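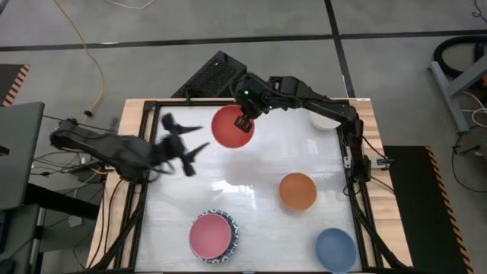
Sivaprasad Pinto has sold secondhand tableware for seven years, first from a market stall and now from Kobori, a narrow shop with two rooms and a sink in the back. Most of what he sells is plates. He buys them in mixed boxes and very few arrive as sets.

"People come in and apologize because they have three of one kind and two of another," he says. "I tell them to put it all on the table and look at it. A red plate and a blue plate are fine together. They were made to hold food."

His own kitchen works the same way. He keeps plain colors for every day and one or two patterned dishes for when his sister visits. He stacks by size, with the widest at the bottom, and pays no attention to color.

"If you stack by color you end up with a small plate under a big one, and then the pile rocks," he says. "That's how rims get chipped - you reach for the bottom one and the rest slide."

Small bowls get their own shelf. He doesn't like them on top of plates, though he admits he does it when he is tired.

I asked what he looks for when a box comes in. He runs a thumb around the rim first, then turns the piece over and checks the foot. Anything rough goes to a woman who uses broken china for garden paths.

He has a list of customers waiting for certain patterns, mostly blue and white. Orange is harder to sell. "It sits until June, then somebody has a cookout and takes every one I have."

The shop is open until six. He washes up after that.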